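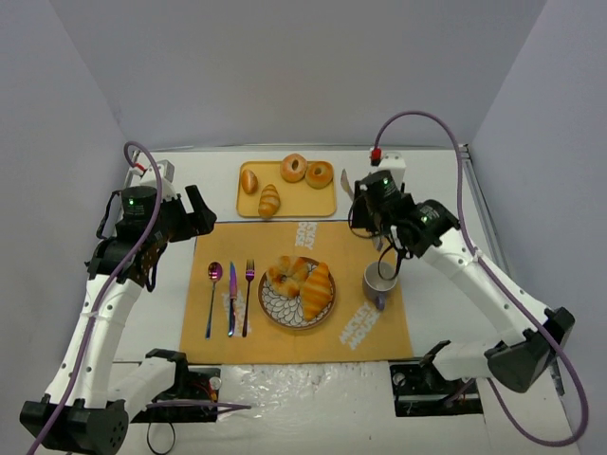 2 min read

Week 11 handout: Setting a table for food service

Read this before the lab at Stokedau. Bring it with you, printed or on a tablet.

A cover is the space and equipment for one guest. It includes the flatware, the glass or mug, the napkin and the plate. In a casual room a placemat marks the cover and a tablecloth is optional. In a formal room the cloth comes first and mats are left off.

Order of work
1. Wipe the table and let it dry.
2. Place the mat or cloth. A mat sits one inch from the table edge.
3. Set flatware from the inside out. Knife blades face the plate.
4. Set drinkware on the right, above the knife.
5. Bread goes out last - it dries quickly once uncovered.

Shared bread can be served on a tray or in a basket. A tray is easier to wipe down between parties. Printed mats are common in family places and are usually chosen for price and easy washing.

Terms to know: cover, underliner, side station, turn time.

Case for discussion: the Michailidis dining room has 49 seats and does two seatings on Saturdays in December. How many full covers should be ready at the side station before the first seating? Show your work.

Reading: Kerex service manual, page 51. The chapter on banquets starting on page 295 is optional.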